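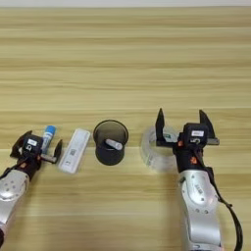 Serard Reports on First Bench Trial: Robots Can Help to Tidy a Work Table, But Not Yet Alone

TILTHORPE, Dec 9, 2020 - Serard, a maker of control software for two-armed robots, today presents the results of its first long trial of small table chores. The trial took place over four months in the company's workshop in Tilthorpe and finished in October. Its purpose was to give a fair answer to a question that our customers ask at nearly every meeting: can a machine already do the simple jobs of the house and the shop floor?

Our answer is that it can do a part of them. In the trial, the robot made 3,014 attempts at short chores on a table. It finished 1,033 of them with no help from a person and inside the permitted time. In 329 attempts the operator had to press the stop button. The others were finished with some help, or they were finished too late, or the robot gave up by itself and asked for a person.

We know that a success rate of a little more than one in three is not what people expect to read in a press release. We decided to publish it in full. Customers who plan their work for the next years need to know what is possible today, and also what is not.

What was tested

The chores were selected together with Neagu, a packing and assembly business which has used our software on its sorting tables before. Neagu made a list of the small tasks that its workers do between their main tasks, and which take more time than anybody plans for. We added tasks from the kitchen and the home desk that have the same movements in them.

The final list had these groups:

Putting thin objects, such as pens and capped tubes, into a cup.
Standing a tube upright and leaving it standing.
Picking up a flat object from the table and turning it so that its printed side can be read.
Lifting a ring or an empty roll core and placing it on a holder.
Folding a small cloth two times.
Wiping a marked area of the table.
Moving everything to one side so that the table can be used again.

All chores were done by two arms which work at the same table. Each arm has a black gripper with two fingers. We used the same fingers for the complete trial and did not change them between the chores. A person in a home will not change the hands of a machine before each task, and so we did not want to allow this for ourselves.

Objects were put on the table by an operator, in a different arrangement each time. A typical setting for the mixed chore has a tube with a blue cap, a white test cassette with a small QR code, a black cup with a white object already inside it, and a clear ring lying flat. To a person this is a few seconds of work. For a robot these objects are four quite different problems.

What went well

The best results came from objects that stand up and have a firm body. A tube with a cap which is standing upright can be taken from nearly any side, and the gripper does not need to be very exact. When the left arm has such a tube between its fingers, the robot can usually bring it to the cup without a stop.

Sharing the work between two arms also went better than we expected. In older versions of our software one arm waited until the other had finished. In the current version both arms may work at the same time, one on the left side and one on the right side of the table, and they change the order of the chores if they would come too close to each other. The operators reported that this makes the robot look more calm, and it saved time in the mixed chore.

Wiping was also reliable on a table without objects. When there were objects on the table, the robot had to move them first, and here the result depended on the objects.

What did not go well

Flat objects are still difficult. A test cassette has a slightly raised rim, and this helps, but the fingers must come down very close to the table. If they are too high, they close above the object. If they are too low, they push on the table and the arm stops for safety. A large part of the 329 operator stops came from this group.

The clear ring was the second difficult object. It is transparent, and our cameras see the table through it. With strong light from one side the robot sometimes decided that there was no ring. In other attempts it found the ring but placed its edge wrongly, and the gripper opened above it and then waited. We improved this during the trial by making the light in the workshop softer and more even, but a home kitchen has windows, and we cannot ask a family to close the curtains every time.

The cup was a surprise for us. Putting an object into an empty cup is easy. Putting a second object into the cup is harder when the first one is leaning against the inner wall. The robot often touched the first object, and in some attempts the cup fell over. A person solves this with a small movement of the wrist and does not think about it. Our software has no such movement yet, and it is now on the list for the next version.

Folding the cloth was the weakest group of all. We will continue with it, but we do not promise a date.

What this means for the shop floor

For a shop floor we believe that the machine is useful already, under three conditions. The objects should be known in advance, the light should be constant, and a person should be near enough to help. With these conditions one worker can look after more than one table, and the machine can do the clearing and sorting while the worker does the tasks that need a better hand.

Neagu will put one two-armed station into its own building after the winter. It will work only on tubes, cups and boxes. Flat parts will remain with the workers for now. Neagu and Serard agreed to compare the time for clearing a table before and after the installation, and we will publish the comparison also if it is not in our favor.

Serard does not recommend to buy such a station with the goal of replacing a person. According to our results the station would stand still for a big part of the day and wait for help.

What this means for the home

For the home our opinion is more careful. The chores of a house are small, but they are mixed, and the objects change every day. There is also no trained operator in a kitchen. A machine that needs help in the majority of its attempts is more work for the family than the chore itself.

Serard therefore has no plan to offer a product for private homes at this time. We continue to test household chores in our workshop, as they show the limits of our software faster than any factory task does. Several improvements that are now used in sorting tables came first from the kitchen chores, for example the way in which the gripper slows down in the last part of its path.

Test records available

Together with this release we open the records of the trial to schools, universities and companies. The records contain the arrangement of the table, the chore, the time, and the reason when an attempt was stopped. They are prepared under the name Ponance, which is also the name of the test method. We hope that other groups will use the same list of chores with their own machines, so that results can be compared in an honest manner.

Each chore in Ponance is described on one page. It says which objects are needed, how the table is to be prepared, how much time is permitted and when an attempt counts as finished. An attempt counts as finished without help only if no person has touched the table, the objects or the controls between the start and the end. We ask other groups to keep this rule even when it makes their numbers lower.

Groups that want to receive the records can write to the Serard office in Tilthorpe. There is no charge for schools and universities.

Next steps

A second trial is planned for next year. It will use the same list of chores, with two changes. The light will be changed on purpose during the day, and the objects will be put down by visitors who do not know the robot. We expect that the first results of this trial will be worse than the numbers in this release - this would be normal, and we will report them in the same form.

About Serard

Serard develops software for robots with two arms that work on tables and benches. The company has its office and its workshop in Tilthorpe. Its customers are packing, sorting and light assembly businesses.

Press contact

Serard, Press Office, Tilthorpe. Visits to the workshop are possible for journalists after agreement with the press office.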